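The Bell at Osgate

The winter I turned eleven, my uncle Rizwan Seneviratne decided that the two of us were going to ring the old bell at Osgate, and I have never been so happy about anything in my life!

You have to understand about that bell. It was cast in 1686, it hung in a stubby stone tower at the top of the hill, and it had been silent since before my grandmother was born. Everybody in town had a story about it. The Patwary kids swore it was cracked clean through. The man at the feed store told me it had been hung upside down by mistake (I believed this for months). My own favorite was that the bell only had one more ring left in it, and the town was saving it up for something good.

Uncle Rizwan didn't hold with any of that. He fixed pumps for a living and he thought a bell was a kind of pump, only for noise. He had asked the parish for the key every February, and this time they got tired and gave it to him.

So up we went. It was 300 steps if you took the path and a good deal less if you took the goat track, and of course we took the goat track, with a flask of tea and a can of grease and a coil of rope over his shoulder that kept slipping down and tripping me. The wind was tremendous. I remember shouting the whole way, not words, just shouting, because it was the kind of wind that takes your voice right out of your mouth and runs off with it.

The tower door stuck, then opened all at once, and there was the ladder going up into the dark.

"After you," said my uncle.

I went up that ladder like a squirrel. And oh, the bell! I had thought it would be brown or black, but it was green, a deep soft green like pond water, and so much bigger than it looked from the road. There were letters running around the shoulder of it. I brushed away a hundred years of pigeon with my sleeve and read them out one by one while my uncle held the flashlight. CLEDIER MADE ME. And then underneath, smaller, a line that took us much longer: I SPEAK WHEN I AM ASKED.

"Well, that's manners," said Uncle Rizwan.

It wasn't cracked. He went over every inch of it with his knuckles and his ear, and I held my breath until I saw spots. What was wrong with it was so small I could have cried. The clapper had been tied back with a leather strap, good and tight, and the strap had dried as hard as iron. Somebody had climbed up there once, buckled it, and gone home to supper.

We greased the bearings. We threaded the new rope down through the hole in the floor. He cut the strap and let me keep it, and I have it still, in the drawer with the good spoons.
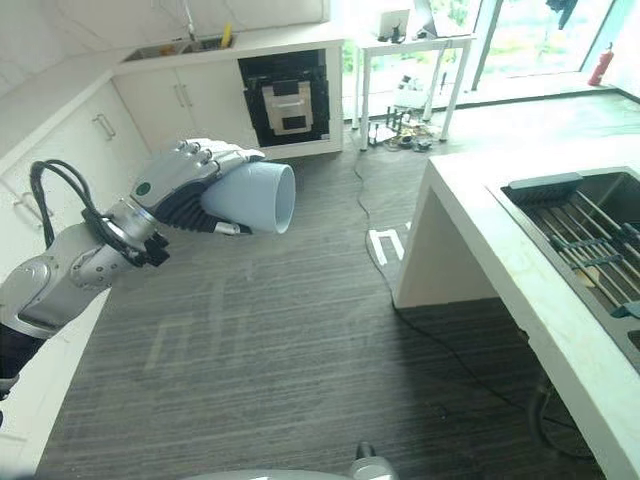 Leave it till Sunday week, came a voice from the bottom of the ladder, or you'll have the whole of Colasis thinking the dam's gone. It was old Mrs. Patwary, who had followed us up the hill in her house shoes. She said she'd waited this long for the thing and could wait a bit longer, but if we were set on doing it now then we had better let her stand where she could feel it in her feet.

My uncle looked at me. I looked at the rope.

"Was that asking?" I said.

"I believe it was," he said.

We came down and the three of us took hold, his big hands at the top, then mine, then hers in their gray wool gloves. The first pull did nothing. The second pull did nothing except bring down a shower of twigs and a very angry bird. On the third I felt something move high up over our heads, something slow and enormous, like a cow deciding to stand, and the rope went up and took me with it, right off the floor!

And it rang.

I can't tell you the note. People have asked me, musical people, and I hum something and it's never right. It was low and it was wide, and it came down through the stone and up through my boots. Mrs. Patwary laughed out loud like a girl. Dogs started up all over Osgate. Somewhere down by the river a truck driver leaned on his horn and kept leaning, just to join in.

We gave it six good pulls and then my uncle's shoulder went, and we sat on the bottom rungs and drank the tea, passing the flask lid back and forth. The bell went on humming for ages after we stopped. You could put your palm flat on the wall and it was still in there.

By the time we got to the door there were people on the path. The feed store man was out in front, puffing, with his apron on, and he wanted to know if it was upside down.

"Go up and look," I told him, and I held the ladder.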